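We use cookies to keep this site working and to see which stories get read. Accept | Manage

Foam

Merle Henare had the left arm's fingers off by two in the afternoon. The old pads had gone shiny at the tips, and shiny pads dropped bags. She peeled them, scraped the glue with a plastic blade, and cut new foam from the sheet Drita had left on the bench.

"You're cutting it too wide," Tipene said.

"I'm cutting it how it was."

"It was too wide."

She trimmed it. Two millimeters, no more. At Lurkirum they did everything by the sheet, and the sheet was written by D'Souza, who had retired in September and did not answer his phone. Tipene had worked under him and missed him. Merle had only the handwriting.

She pressed the pads down, put a small clamp on each and went to eat. When she came back Tipene had set out the bins and a few bags of snacks on the table and was sitting at the monitor with his coat on.

"Going somewhere?"

"Dirholm rang. They want an answer."

She took the clamps off and bolted the fingers back to the arm. She ran them open and closed 200 times with nothing between them and watched the edges of the foam for lifting. Then she zeroed the grip and started both arms on the bags.

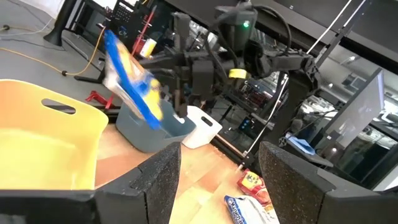

"What did you tell them?" she said.

"That I'd ring back."

The joints hummed. Merle kept one hand near the stop button, as she always did on a first run. The grip limit was still 800 on the left arm, D'Souza's number, set for the worn pads. New foam held better. She paused the cell and brought it down to 300.

"He'd have left it," Tipene said.

"He'd have crushed the chips."

Tipene laughed at that, and then he took his coat off and hung it on the chair. He pulled the sheet over, crossed out the 800 and held the pen out to her.

"You write it. It's going to be your cell."

She wrote the number and her initials next to it. Then she started the arms again, and he went out to the hall to make his call.

14 comments | 37 shares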